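Notes from the Porch

I finally got around to the back deck this month, and my knees would like a word with whoever decided boards should be sanded by hand. We moved into the Nolterside place 7 years ago and I've been promising to do it ever since (Ewan Gilchrist two doors down has stopped asking, bless him). So there I was with a sanding block, a jug of iced tea and an audiobook I gave up on after two chapters.

What got me going was a chat with Kastriot Đorđević at the Bistura street fair. He redid his whole porch last summer and he swears by going slow: one section, then stop for the day. I nodded along and then tried to do the lot in a weekend, of course. By the second evening I couldn't close my right hand!

I'm a convert to his way now. I do four boards after supper, sweep up, and go sit down. The kids on Indunska bike past and yell "still not done?" and I yell back that they're welcome to help. No takers so far.

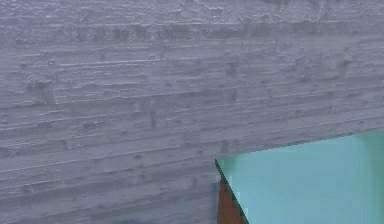

The stain is the part I keep going back and forth on. My sister says leave it gray, it took all those winters to get that way and you can't buy it in a can. My husband wants a warm brown like the one his folks had. I've got sample pots lined up on the kitchen windowsill and I change my mind every time I do the dishes. If you have strong feelings, write and tell me, but do it soon, I'd like it finished well before December.

Next time: the tomatoes, and why I'm giving so many of them away.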